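Search
Search articles, topics
Last updated: 2025-04-29

I have a confession to make about mattresses. Until last July I had never once wondered where a dead one goes. Mine went to the curb, a truck came, and I slept fine.

Then my sister-in-law, who works the front gate at the Tullgate transfer station, told me they were getting 207 of them in a bad week, and that every one had to be wrestled off a pickup by hand. So I drove out there (I like a dump, sue me) and ended up spending most of the summer pestering people about foam.

Foam is the headache. The steel springs are easy, because a scrap yard will take those all day long. The cotton goes to a felting outfit over in Sumham. But polyurethane foam is mostly air, and hauling air down the highway costs a fortune. You can fill a whole trailer and barely bother the scale!

Sheldon Sandhu has been chewing on this longer than I have. He runs a small take-apart shop on Alvarado Street with a baler he bought at auction and named Lila, after nobody in particular as far as I could learn. Lila squashes foam into blocks you could sit on. A block weighs 800 pounds if it's dry, and Sheldon can sell that to a carpet pad maker. If it's been rained on, he can't, and he gets pretty gloomy about tarps.

"People leave them out overnight," he told me. "One storm and I've got a 600-dollar sponge."

I asked what he'd change first and figured he'd want a bigger machine. He wanted a roof. A plain metal roof over the drop-off pad at Tullgate, so the mattresses stay dry until he can pick them up. The county has been pricing one for two budgets now.
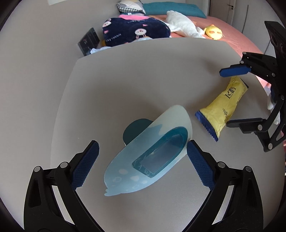

The other thing he'd like is a fee you pay at the store, when you buy the new one, so there's no charge at the gate and less reason to heave the old one into a ditch. Right now Tullgate asks 20 dollars a mattress. I paid it in August for the guest room one, grumbling the whole way, and then stood around watching two guys slit the cover and peel it back like an orange. It took them less time than it took me to find my wallet.

I did buy a mattress bag for the next one, by the way. It's in the garage, still in the packet, under the camping stuff.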